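Hilo sobre los tiempos de corte del triatlón de Hatard. El reglamento de la próxima edición salió el 2024-12-18 y cambia la forma de calcularlos. Lo he leído entero, anexos incluidos.

Los datos de partida: 3000 m de natación en el embalse, 97 km de bici con 1008 m de desnivel positivo y la carrera a pie de siempre por la orilla norte. Las distancias no se tocan. Se toca el reloj.

Hasta ahora los cortes eran de hora absoluta. Una hora para cerrar T1, otra para la cima de Rarkard, otra para cerrar T2. Todos contra el mismo reloj, saliera cada cual en la oleada que saliera.

Con salida en masa el sistema funciona. Con salida escalonada, el último en entrar al agua dispone de menos tiempo que el primero para el mismo recorrido. En Hatard la salida es escalonada desde que se estrechó la rampa del embalse.

El efecto se concentra en los grupos de edad mayores, que salían en las últimas oleadas. En la edición de noviembre terminaron 259 participantes. La organización publica los tiempos de todos, también los parciales de los retirados, y con eso se puede trabajar.

Lo que hice: tomar el paso por la alfombra de salida de cada dorsal, restarlo del paso por cada control y comparar el tiempo neto con el corte. Resultado: hay gente detenida en Rarkard con mejor neto que gente que pasó.

No es un error de cronometraje. El chip midió bien. La regla aplicaba la hora del día y los jueces aplicaron la regla.

El nuevo artículo define el corte «desde el paso individual por la línea de salida». Cada participante lleva su propio margen. Era lo que pedían varios clubes y lo que Embla Solheim, delegada técnica de la prueba, había propuesto por escrito.

Ahora la parte menos cómoda. Un corte individual obliga a saber, en el punto de control y en el momento, quién está dentro y quién está fuera. Con hora absoluta basta un juez y un reloj. Con hora neta hace falta lectura del chip y una pantalla con cobertura.

En la cima de Rarkard no hay buena cobertura. El anexo técnico lo resuelve a medias: cada oleada llevará un color de dorsal y el juez tendrá una tabla en papel con la hora límite por color. Si falla la pantalla, manda la tabla.

La tabla se calcula con la hora de salida del último de cada oleada. Quien salga primero de su color gana unos segundos que en neto no le corresponden. Me parece aceptable. El sesgo va a favor del participante y queda acotado por la duración de la oleada.
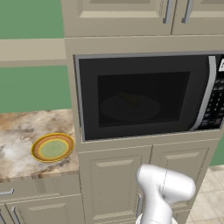
Microondas empotrado, con la puerta cerrada.

Sigo. Tráfico. La carretera de Brillau se reabre por tramos detrás del coche escoba y el permiso de corte sí tiene hora absoluta. El reglamento mantiene por eso un segundo límite, el «cierre operativo», que es igual para todos.

Dicho de otro modo: hay dos cortes y rige el que llegue antes. Para las primeras oleadas manda siempre el neto. Para la última pueden coincidir si la salida se retrasa.

El texto no dice qué pasa si el retraso lo provoca la organización — niebla en el embalse, por ejemplo. Hay precedente: en Åberg se retrasó la salida, no se movió el cierre de carretera y la última oleada perdió todo el margen en bici. Se resolvió recortando la carrera a pie sobre la marcha.

Yo incluiría una cláusula sencilla: si la salida se retrasa más de lo previsto, se pasa al recorrido corto de bici antes de la primera oleada, para todos. El recorrido corto ya existe, está medido y evita la segunda subida a Rarkard. Falta escribir cuándo se activa.

Natación. El corte del agua sigue contándose hasta la salida de T1, no hasta la rampa. Esto importa a quien nada justo y se cambia despacio. La alfombra de la rampa está, pero solo se usa para el parcial.

Consecuencia práctica: los que lleven neopreno y vayan cerca del límite deberían ensayar la transición completa, con el trote desde la rampa hasta los boxes. El tramo es en subida y sobre moqueta encima de hormigón. En los parciales publicados hay diferencias de varios minutos en T1 entre nadadores con el mismo tiempo de agua.

Bici. El límite de Rarkard se toma en el segundo paso. En el primero no hay corte, solo control. Quien calcule su ritmo con la media de los 97 km se va a equivocar, porque el desnivel está casi todo antes de ese punto y la vuelta por Brillau es favorable.

Para planificar: separar el segmento en dos, hasta el segundo paso y desde él. Asignar potencia a cada parte y convertirla a tiempo con la pendiente real. Una media única da una hora de paso optimista en la cima y pesimista en T2.

Carrera a pie. Sin cambios, salvo que el último giro se cierra también en neto. Se mantiene la norma de que quien haya pasado ese giro puede terminar y clasifica.

Reclamaciones. El plazo sigue contando desde la publicación de resultados provisionales, pero un detenido en control no aparece en ellos hasta que se procesa la retirada. Conviene pedir al juez que anote la hora y el color del dorsal en el acta antes de entregar el chip.

He escrito a la dirección de carrera por la cláusula de retraso y por lo del acta. Si contestan, lo añado a este hilo.

Publicaciones relacionadas
- Cómo leer un archivo de parciales sin mezclar tiempo oficial y neto
- Åberg: qué pasó con la última oleada
- Perfil de la subida a Rarkard, por tramos
- Colocación de boyas y distancia real nadada
- Hatard: recorrido corto de bici y sus dos variantes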